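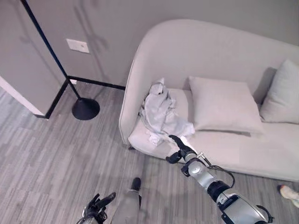

Quem somos

A Brernis é uma escola de línguas de bairro, com salas pequenas, muita conversa e uma chaleira que quase nunca descansa. Ensinamos português para estrangeiros, alemão, finlandês e italiano — e adoramos cada um deles pelas suas manias!

Começámos com uma única turma de português, 11 alunos e um quadro branco emprestado. Hoje temos 282 alunos inscritos, entre cursos presenciais e online, e continuamos a fazer a entrevista de nível à moda antiga: sentados, a conversar, sem teste de cruzinhas. Em vinte minutos de conversa percebe-se se a pessoa foge do conjuntivo, se pensa primeiro em inglês, se gosta de contar histórias.

Como damos aulas

As turmas têm no máximo oito pessoas. Cada aula dura noventa minutos e a primeira meia hora é sempre falada, mesmo no nível inicial (sim, mesmo quando só se sabe dizer o nome e pedir um café). A gramática vem depois, agarrada ao que se tentou dizer e não saiu bem.

Usamos poucos manuais. Preferimos receitas, cartas de leitores, letras de canções, avisos de condomínio, horários de comboio. No curso de alemão há uma sequência inteira feita a partir da novela radiofónica Petberg, escrita pelos nossos professores ao longo de três anos, com uma padaria, duas famílias zangadas e um número impressionante de verbos separáveis. Os alunos do nível B1 já escreveram quatro episódios e estão a preparar o quinto.

O finlandês

Perguntam-nos muitas vezes porquê finlandês. A resposta é simples: uma das fundadoras viveu lá e voltou apaixonada pelos quinze casos gramaticais. O curso chama-se Lappalainen, tem duas turmas, e a do fim da tarde, às 18h30, costuma encher primeiro. Há quem venha por causa do trabalho, quem tenha netos em Tampere e quem só queira perceber as letras das bandas de metal. Damo-nos todos muito bem.

A biblioteca

Temos mais de 1,000 livros para empréstimo, quase todos oferecidos por alunos e vizinhos. Cada pessoa pode levar três de cada vez, por um mês, e escrever a lápis na última página o que achou — há comentários deliciosos, alguns em desacordo aberto com o leitor anterior. A secção de policiais italianos cresceu tanto que ganhou uma estante só para ela.

Grusex, o clube de conversa

O Grusex é o nosso encontro mensal aberto a toda a gente, com ou sem inscrição na escola. Misturam-se as línguas, muda-se de mesa a cada quarto de hora e ninguém corrige ninguém enquanto o outro fala. Na última edição antes das férias juntaram-se 62 pessoas e tivemos de pedir cadeiras ao café do lado.

Onde e quando

Estamos abertos das 10h às 20h30 nos dias úteis e fechamos em agosto. As inscrições para o novo ano letivo abrem em junho, mas quem chegar a meio pode sempre marcar a entrevista de nível e entrar numa turma com vaga. A primeira aula é gratuita em todos os cursos. Traga um caderno, se gostar de escrever à mão!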